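Hokik Home Help
Home > Kitchen and dining > Storage and tidying

Small table always covered in packets and wrappers, how do you keep on top of it?

Posted by Brayden Sutherland, 06/05/2026
Viewed 752 times
3 replies

We have one table and it does everything. Breakfast, unpacking the shopping, hot drinks, snacks, post. There are 4 of us in the flat and the kitchen proper is too narrow for anyone to sit in, so whatever comes through the door gets put down on the table and a fair bit of it stays there.

I have tried a few things already. First I bought a basket for the snacks, and it filled up with empty wrappers as well as full packets, so you had to dig through rubbish to find a biscuit. Then I moved the bin out of the kitchen and put it right up against the side of the table. That has helped more than anything else, but it hasn't fixed it. People put a wrapper in the bin if they are sitting on that side. If they are sitting on the other side they put it on the cloth.

The shopping is the worst part. Someone comes in, puts the carrier bag down, takes out the two things that need to go in the fridge and leaves the rest in or near the bag. By the next day there are bags on the table, cartons with nothing in them standing next to cartons with something in them, and at least one lid that doesn't go with anything. I did a proper clear-out in February and it lasted until the next shop.

Things I would like to sort out:

What to do with the corner where the tissues and the hot drinks things live. They need to stay on the table. There is no free worktop and the shelf is taken up by the rice cooker and the pans. But they take up a whole corner and other stuff gathers up against them.

Whether to give up on the cloth. It is a cheap plaid one and I like it, but it is so bright and busy that small bits of rubbish don't stand out on it. With a plain one I think we would notice the mess sooner. On the other hand a plain one would show every tea ring.

The bin liner. I fold it over the outside of the rim and it still works its way down when something heavy goes in. I was using the 16 litre ones from Overgaard and they were far too tight, so I went up a size, and now there is a lot of spare plastic hanging round the outside. It looks scruffy and it gets caught on people's legs when they sit at that end.

Sorting. We are in Terkel and the council takes clean card and cartons separately, but soft plastic has to go to the shop. At the moment it all goes in one bin and somebody, usually me, picks the cartons back out.
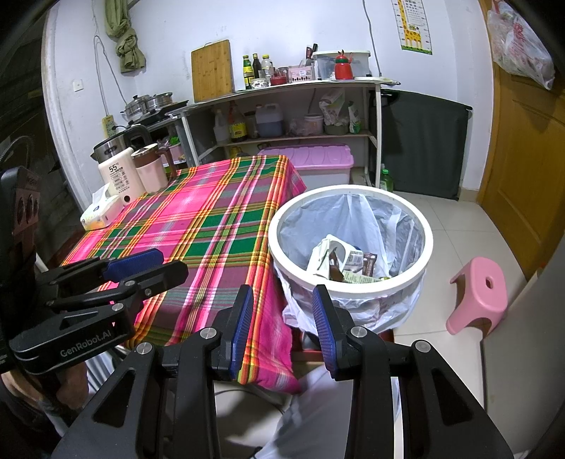
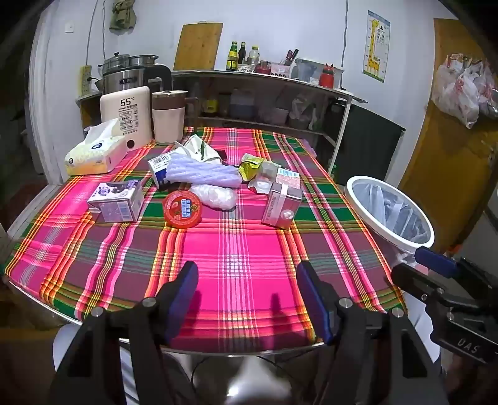
The table, the tissues and hot drinks corner, and the bin beside it.

I don't want a big piece of furniture. There is a bit of floor between the table and the wall where I could fit something narrow, and the stool could go elsewhere if it had to. Anything up to the height of the table would be fine. I am renting so no drilling.

Claremik_Lodger
Member, mostly in Storage and tidying

I had the same set-up for years, one table in a shared flat, so I will go through your list in order.

The corner. Put a tray under it. Get one with a low lip, big enough for the tissues, the cup and whatever you heat the water in, with no room left over. If there is a spare hand's width on the tray somebody will fill it. I measured mine with newspaper first, cut the paper down until only the things I wanted would fit, then looked for a tray that size. Once the edge is there people treat the tray as full and the rest of the table as the place for plates. You can also lift the tray off in one go when you want to shake the cloth out. Check where the flex goes before you choose which side the handles are on, and switch off and unplug before you move it.

I wouldn't put anything else behind the appliance at the back. Leave the wall side of it clear so you can wipe there. Mine had a line of crumbs and dust along the back that I only found when I moved out.

The cloth. Keep it if you like it. What made a difference for me was taking it off the table once a day. I pick up everything that isn't on the tray, fold the cloth into the middle, carry it to the sink or the back step and shake it. You can't do that with an empty milk carton lying on it, so the carton has to go somewhere first. It takes about as long as boiling a kettle. If yours is the wipe-down sort then a damp cloth does the same job, but you still have to lift everything to do it properly.

The overhang matters too. If the cloth hangs down a long way on the bin side it will get pulled every time someone leans over. Shift it so the longer side is away from the bin, or clip it. Tablecloth clips are cheap and the plain metal ones grip a thin table edge well enough.

The liner. Go round the rim with the liner, pull it snug, then gather the slack in one place and tie a small knot in it on the outside. Tuck the knot under the rim on the side facing the wall. It won't slip after that unless you drop a full bottle in. You can also put a wide rubber band round the outside just under the rim. I use both. A band from a bunch of spring onions is too small, you want one of the big ones sold for bins.

The bags. This is the one I would do first. Hang one bag on a hook or on the back of a chair and put the other carrier bags inside it. Then make it a rule that the shopping isn't finished until the bag is off the table. My flatmates ignored most of my rules but that one stuck, I think because it is easy to see whether it has been done.

For the food itself, use one shallow box with no lid. Only unopened or properly closed packets go in. If it is empty it can't go back in the box, and if you pick up an empty one you bin it there and then. You said your basket filled with wrappers. A deep basket hides them. In a shallow box you can see the lot.

The stray lid I would give one week on the windowsill. If its bottom half hasn't turned up, throw it out.

P. from upstairs
New member

Get a smaller table. We did and it stopped, there was no room to leave anything.

Also you could have a bin each end.

Dunmore Tidy
Regular

Some of this has been covered, so I will stick to the sorting and the bin.

A second container is worth having but I wouldn't buy another round bin. They waste floor. For the strip of floor you describe, a magazine holder or a tall narrow box works well for cartons and card. Stand it on the far side of the table from the bin, where the people who currently drop wrappers on the cloth are sitting. It gives that side something within reach. Don't line it. Cartons should be rinsed and flattened before they go in, and if the box has no bag in it people are less likely to drop a wet teabag in there.

To flatten a drinks carton, pull out the folded ears at the bottom, press along the long side and squeeze the air out. A litre carton goes down to almost nothing. If yours has a plastic cap, check with the council whether they want it left on. Some do and some don't.

Small card boxes like the snack and toy sort, open both ends and fold flat. If there is a plastic tray or an inner packet inside, take that out first. A lot of the little boxes that end up on our table turn out to have a sealed bag in them, and the whole thing gets thrown away together when the card is perfectly good.

Soft plastic is the awkward one. Use one of the carrier bags for it. Fold the clean bags and wrappers into it and when it is full take it with you to the shop. Keep anything greasy out. I keep ours on the inside of the cupboard door under the sink on a stick-on hook, which has held for 9 weeks without marking the door, so that might suit you if you are renting.

For the big bin by the table, empty it when it is half full. I know that uses more liners. A bin next to where you eat will smell sooner than you expect in warm weather, especially if milk drips in from cartons, and a half full bag is light enough that it doesn't pull the liner down off the rim. That sorts two of your problems together. Wash the inside of the bin when you change the bag if there is anything sticky at the bottom, and dry it before the new liner goes in or it will cling to the sides.

On the cloth I disagree with the first reply slightly. If you all eat at different times, shaking it out once a day means it gets done by whoever cares most, which sounds like you. I would have a dustpan with a soft brush hanging near the table and let each person do their own patch when they get up. Patterned cloth is fine for that.

One other thing. A padded bag or a handbag on the table always brings more with it. Ours used to end up there with the keys, the post and a half eaten packet of something. We put the bags on a stool by the door now. You have a stool, so it won't cost you anything to try.

Brayden Sutherland

Thanks. I have ordered a tray and tied the knot in the liner as described, and so far it is staying up. The stool is by the front door with the bags on it. I am going to try the narrow box for cartons on the far side next and leave the cloth as it is for now. A smaller table isn't possible, this one belongs to the landlord.

More in Storage and tidying: Drying space for a steamer and its lids | Where to keep a rice cooker in a narrow kitchen | Tablecloth clips that fit a thick edge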